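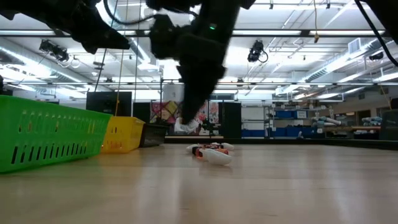
Toy sorting day, part two! I finally settled on baskets by color - green for the soft stuff, yellow for blocks and cars, black for whatever Marlene and I can't agree on (so far, most of it). Slotted plastic sides are the best thing ever, because you can peek in without tipping everything out on the floor. I paid about 40 for the lot at a shop in Pemside and I'd go back for more. Next up is the puzzle pile, and I'm dreading it.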